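Subject: Re: [larano-users] Meeting room calendar shows wrong hour after update
Date: 3 July 2022

Hello all,

thank you for the fast reply to my first message. I have now tried the change on our server in Ullau and I write down what I found, so that other people on the list can compare.

> We see the same since the update to Larano 6. All bookings that
> repeat are moved by 2 hours. Single bookings are fine. Did you
> already look at the time zone line in the Nenico plugin? In our
> case it was empty.

In our case the line was also empty. I filled it in and started the service again. New repeating bookings are now at the correct hour. The old ones stay wrong, and we have 70 of them, so I do not want to correct each one by hand.

I looked also in the log file. It has 777 lines of the same warning, "zone not set, using default". The warning is written every time when a person opens the week view, and I think it can be ignored after the line is filled.

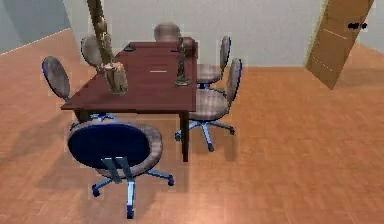 Is it safe to export the old bookings, delete them and import them again?

According to the Meinecke guide it is safe when you export with the option "keep owner". Without this option all bookings belong to the admin account afterwards, and the people who made them can not change them anymore. I tested it with a small calendar and the owners were kept, but the notes field lost its line breaks.

I will do the full import in August, when the building is more quiet. If someone knows how to keep the line breaks, please write to the list and not only to me.

With kind regards from Ullau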